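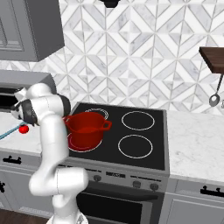
灶台渲染图：红色汤锅，左前灶圈亮着

发件人：南窗听片
收件人：老乡村唱片邮件组
主题：Re: Levholm 那套合集到底值不值得收

各位好，

先把上周那封信引在下面，再一段一段回，免得大家翻旧邮件。

> 刚入手 Levholm 出的那套 Tagle 兄妹合集，两张 CD，听了三遍，
> 有点糊涂。第一张前半段的声音很闷，像隔着一条棉被，到了
> 后半段忽然亮起来，连吉他换把位时手指擦弦的声音都有。
> 是母带换了，还是他们换了录音棚？
>
> 另外想问：组里常有人说她们的福音歌比世俗歌好，我怎么
> 听都觉得反过来。《磨坊的灯》那样的歌，一张福音唱片里
> 找得出第二首吗？
>
> 还有，黑胶要不要追？我看到 Kindus 的老版有人在卖，价钱
> 倒还好，就是不敢下手，怕买来一张炒豆子。
>
> 最后一个外行问题：高音那条线到底是姐姐还是弟弟唱的？
> 我听了半天，越听越不敢肯定。

你这几个问题问得太好了！我周六下午本来打算收拾唱片架，结果看完信就把 Tagle 的东西全翻出来，从头放到天黑，架子到现在还乱着。

先说声音。你耳朵没错，前七首和后面的确实不是同一个来源。前七首是 Tollance 时期的单曲，原始母带据说早就没了，Levholm 是从七十八转唱片上转下来的，又下手降了噪，高频就跟着一起丢了。我手里有一张更早的转录，沙沙声大得多，可是曼陀林的拨片声清清楚楚，弟弟每句开头那一点点吸气也在。两个版本对着听，我宁可要那个吵的。降噪这件事，做到七分就该停手，Levholm 做到了九分。不过也别因此看轻这套东西，第八首以后用的是 Kindus 那边保存下来的母带，状态好得惊人，我头一回在音箱上放的时候真的从椅子上坐直了。低音提琴终于是一件乐器了，以前听别的版本，它只是一团嗡嗡声。

所以你问是不是换了录音棚，答案是也换了。Tollance 那几首是在电台的播音间里录的，所有人围着一支话筒，谁要独奏谁就往前凑一步。你仔细听《河对岸的白栅栏》的间奏，曼陀林是从远处“走”过来的，弹完又退回去，和声再补上来。我特别喜欢这种录法，人在房间里怎么站、怎么让，全留在声音里了。到了 Kindus 那几张，已经是分开摆话筒，平衡好得多，走动的感觉就没有了。有得有失吧。

再说谁唱高音。绝大多数歌里，主旋律是姐姐唱，弟弟唱上面那条线，用的是很薄的假声，音色又和姐姐像得要命，血缘和声难分就难分在这里。但是（这个“但是”我研究了好些年，终于有人问了！）副歌的最后一句他们经常对调。姐姐翻上去，弟弟落下来接主旋律，换的那个点藏在一个长音中间。《母亲的提灯》第二段副歌最好认：“引我到水边”的“边”字，前半个字上方那条线还有点发紧，后半个字忽然松开、变圆了，那就是姐姐上去了。我建议你戴耳机，把音量放小一点听，音量大了反而糊在一起。

听出来一次以后，你就会到处都听见。我在他们全部录音里找过这种对调，能确定的有十六处，拿不准的不算。几乎都在福音歌里，世俗歌只占很小一部分。我猜跟他们小时候在教堂里唱歌有关，那种场合没有谱，大家手里只有一本歌词，谁够得着高音谁就上。这只是我的猜测，组里有熟悉形音谱歌唱传统的朋友，请一定来纠正我。

这就说到福音和世俗哪个好了。我得承认我站在福音那边，站得还挺牢。不过《磨坊的灯》我没话说，那是他们最好的三分钟之一，也许就是最好的。你听第三段歌词，讲的人一直没说灯为什么灭，吉他也不给你提示，仍旧那么平平地走下去，两个声音一点不加力气。换成别的组合，到这里肯定要哭一嗓子。谋杀叙事歌最怕唱的人比听的人先激动，他们从来没犯过这个毛病。

可是福音歌里也有能跟它站在一起的。你这套合集漏掉了一首《不要关那扇门》，我一直想不通 Levholm 为什么不收，版权应该在同一家手里。只有一把吉他，速度慢得几乎要停下来，和声用的是空五度，三音故意不唱，到最后一个和弦才补上。第一次听的时候我以为唱片转慢了，特地去检查了唱机。这首歌在 Kindus 的那张福音专辑里，B 面第二首。你要是只肯为一首歌买一张唱片，就为这首吧。

还有人把他们和同时代那些兄弟组放在一起比，说他们节奏软。我不太同意。你拿世俗歌里快的那几首来听，比如《星期一的火车》，每分钟两百拍，弟弟的曼陀林反拍一下都不拖，姐姐的吉他在底下只弹低音和扫弦，简单得要命，可就是稳。没有鼓，也用不着鼓。软的是咬字，节奏可一点不软。他们的咬字确实很松，“river” 的最后一个音常常吞掉，我倒觉得这正是耐听的地方，像家里人在厨房里一边干活一边唱，没打算唱给谁听。

黑胶的事，说说我自己的经验，价钱就不讲了，各地差太多。

Kindus 老版分两种标，深绿的和灰的。深绿标是早期压片，盘体厚，底噪低，动态很舒服；灰标是后来重压的，用料薄，外圈容易翘，A 面第一首常有一圈一圈的呼呼声。卖家照片里如果只拍封套不拍片心，一定要请他补一张。目录号末尾是 61 的那张福音专辑两种标都有，封套一模一样，很容易买错，我就买错过一回，后来才换到深绿的。

品相方面，细密的发丝划一般不影响听，侧着光看得吓人，放起来没事。怕的是沟槽磨损，那个肉眼看不大出来，只有放到内圈人声发毛的时候才知道。偏偏他们的好歌又爱排在内圈，《不要关那扇门》还好，《母亲的提灯》就是 A 面最后一首，前一位主人要是用过重的唱头，这首必定最先遭殃。所以请卖家录一小段内圈的声音发过来，比让他写十行品相描述都有用。愿意录的卖家，东西多半也不会差。

炒豆子声倒不必太怕。老片买回来先好好洗一遍，用软毛刷顺着沟槽走，清水过净，竖着晾透了再放。我有一张买来的时候简直没法听，洗过两遍以后，剩下的那点声音我已经当它是下雨了。

如果暂时不想碰黑胶，你手上这套合集也完全够听很久。我的听法是先跳过前七首，从第八首开始，一直听到第一张结束，然后放第二张的后半，最后再回头听 Tollance 那几首。等耳朵认得这两个声音了，再去听闷的录音，脑子会自己把丢掉的高频补上一些，真的，你试试看！我当年按顺序听，听到第四首就放下了，白白晚了两年才喜欢上他们，想起来就心疼。

内页文字也值得看。虽然曲目信息有两处错（《河对岸的白栅栏》的词曲作者写反了，《星期一的火车》的小提琴手漏了名），但讲电台节目那几页写得很扎实，连每天早上的赞助商口播词都抄了下来。据说当年的节目录音还有一批醋酸盘留着，没有整理。要是哪天能出，我肯定第一个去排队。

我这边有个小小的提议：十月的共听，要不要就定他们那张福音专辑？每人挑一首，写几句，长短不拘，没听过的人跟着听就行。手里有灰标和深绿标两种的朋友，如果能各转一段同一首歌来对比，那就太好了。我可以先转《母亲的提灯》，深绿标，不做任何处理，噼啪声也原样留着。

另外想请教大家一件事。《磨坊的灯》我听过一个电台现场，比唱片多一段歌词，在第二段和第三段之间，讲有人沿着水渠走回来。我只有一份很差的翻录，中间有半句怎么也听不清，像是“鞋上带着霜”，又像是“鞋上带着沙”。这两个字差得可远了，一个是冬天，一个说明他下过河滩。哪位有好一点的拷贝，或者在别的歌手那里听过这一段，请务必告诉我，我已经惦记很久了。

祝各位听得开心，唱针常新。

南窗听片

又及：漏答了一点。你说第二张第五首左右声道不一样，那是假立体声，后来做的，把音响切到单声道听就正常了。

--
老乡村唱片邮件组
回信请保留主题行，引用请删到必要的部分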